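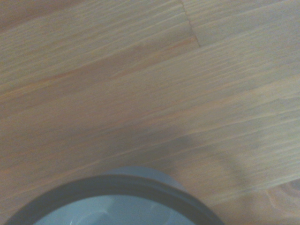

Home Topics Elections & Government Ask Unanswered Log in

Does a write-in vote count toward the majority in a county runoff rule?

Posted by Rhun Yorath, 8/4/20

I follow the county commission race in Jarkell and I am trying to work out whether we are headed for a runoff. The charter says a candidate for commissioner must receive "a majority of the votes cast for the office" or the top two go to a second round. The unofficial count has Pakzad ahead by a clear margin, but her share moves above or below the line depending on what goes in the denominator.

The county posted two summary sheets. The first lists only the two printed candidates and gives her a majority. The second has a line for write-ins, 193 of them, and on that sheet she is 5 votes short. There is also a line for undervotes, which I assume are ballots where the voter skipped the race. The local paper used the first sheet and called it for her. The Skoltine precinct captain for the other side says the paper is wrong and a runoff is automatic.

Which sheet controls? And does it matter that no write-in candidate filed a declaration of intent before the deadline? I called the elections office and was told to wait for certification, so I would like to know what the rule is before then.

Sorted by: oldest

Hooman Jafarzadeh

Write-ins never count. They throw them out. If nobody registered as a write-in then those votes are for nobody and she won. My uncle ran for school board and it was the same thing.

Jamshid Ghaffari

The answer above may be correct for your county, but it can't be stated as a general rule. Three different things are being mixed together, and your charter language only settles one of them.

Undervotes. A ballot with no mark in the race is not a vote cast for the office. With the wording you quoted, undervotes stay out of the denominator. Some charters say "a majority of those voting in the election," and there the skipped ballots do count against the leader. Yours does not say that.

Overvotes. A ballot marked for two candidates where one is allowed is normally void for that race and is treated like an undervote. You didn't mention any. Check whether the second sheet folds them into the same line.

Write-ins. This is the real issue. States split on it. In one group, a write-in is counted only if the person named filed a declaration by the deadline, and a vote for anyone else is not a valid vote for any purpose. In the other group, an undeclared write-in can't elect anybody but is still a vote cast, and it raises the number needed for a majority. A few leave it to local charters, and a local charter often says nothing.

What to look for, in this order:

The definitions section of the charter. If "votes cast" is defined there, you are done. Look for the word "valid" in particular.

The state election code section on write-in candidates. It may say undeclared names "shall not be counted" or "shall not be tallied." Those are stronger than "shall not be reported," which only governs what appears on the summary sheet.

The canvass manual the county works from. It isn't law, but it tells you what the board will do unless someone objects.

The two sheets probably come from the same data with different report settings. Neither one controls. The certified canvass does, and until the board adopts it there is no winner and no runoff — the paper and the precinct captain are both early.

Also note that "write-in" on an unofficial sheet usually means the oval was filled in. It does not mean a person's name was written on the line. Blank lines and cartoon names are sorted out during the canvass, and with a gap of 5 I would expect that step to decide it, along with any provisional ballots still open.

Saqib Ghumman

Agree with Jamshid. One addition on timing. In many places the period to contest starts at certification and is short, so find that deadline now. A recount and a contest are separate filings. A recount asks whether the ballots were added up correctly. Whether write-ins belong in the denominator is a legal question, and a recount won't reach it.

Canvass meetings are generally open to the public. The notice should be on the county clerk's page, and you can ask for a copy of the draft canvass before the vote.

Rhun Yorath (original poster)

Thanks. Charter has no definitions section that I can find. The state code says undeclared write-ins "shall not be tallied for any person," which seems to leave it open whether they are tallied at all. I have asked the clerk for the draft.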